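About Allum
The little packing shop with the big gray bins

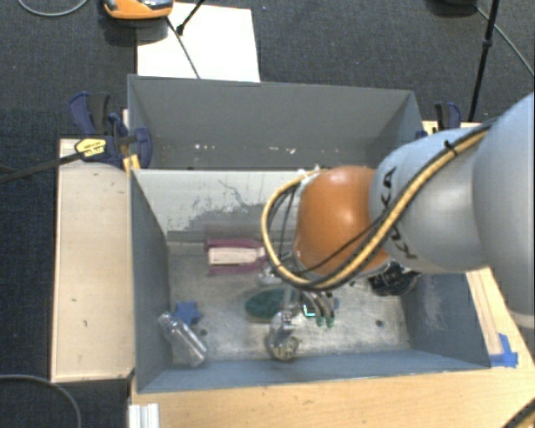
How we got going

Hi, I'm Marlina Chin, and I started Allum with my friend Iker Manzano out of a rented garage with two folding tables and a tape gun that jammed every other box. We pack and mail household odds and ends for small shops that don't have the space (or the patience!) to do it themselves. Soap, notepads, hair clips, jars of buttons, you name it. If it fits in a mailer, we'll probably take it on.

Our first real customer was Pillai, a gift store with one long shelf of stock and a website that had suddenly gotten popular. They called us in February and asked if we could send out 197 orders before the end of the week. We said yes and then went out and bought more tape. They're still with us, and I still get a bit nervous when their number comes up on my phone.

Why we love a bin

Everything that comes in here goes into a bin before it goes anywhere else. Plain gray, open on top, nothing fancy. I grew up in a house where everything lived in drawers and you could never find the scissors, so maybe that's where it comes from, but I like being able to look down and see what I've got. Shelves are fine for books. For a mixed order with something shiny and round next to something flat and pink, give me a bin any day.

Ours get scratched up and the paint chips, and new customers sometimes ask if we're planning to replace them. Not really! A bin with a scuffed bottom holds things exactly as well as a new one. We wipe them out between customers and we pull any that have a rough edge, and Wahyudi Gunawan keeps a stack of spares by the back door.

Who does what

Iker runs receiving, so if you're dropping off stock he's the one to ask for. Mawar Sumampouw does the packing lists and catches nearly all of my typos. Bayu Siregar looks after breakables and has very strong feelings about tissue paper (two sheets, crumpled, never folded). Wahyudi handles pickups and the bins. I answer the email and do the billing, and I jump in on packing when the holidays get wild.

Working with us

We don't have a minimum order. Send us a list of what you sell and how big each thing is, and we'll write back with a price per package. If you have loose small stuff, please bag it by type before it comes over, it saves us a whole lot of sorting. Liquids need a taped lid.

You'll find us at 2282 Simden Road, the door on the left side of the building. Parking is out back and the bell is a little weak, so press it hard or just knock.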